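Hullona releases version 2 of its grasp planning software

10 December 2022

Hullona has released version 2 of its grasp planner for bin picking. The update scores 400 candidate grasps per cycle, up from 200, and rejects any that would bring the arm into contact with the bin walls or divider. Clear plastic items, which often return poor depth readings, are now handled by a separate model.
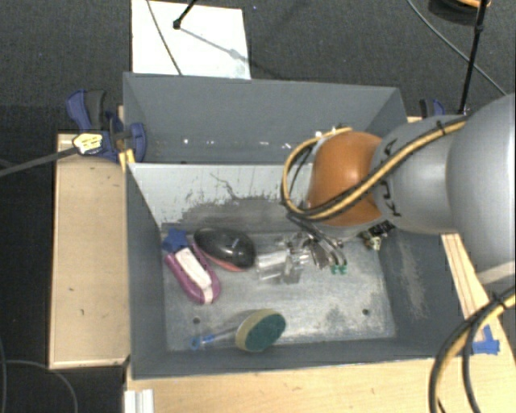
Availability

The planner is offered to existing licence holders at no extra charge. Lucie Melnyk, head of perception, said that support for the earlier version would end in May. Release notes and a migration guide have been sent to all registered sites.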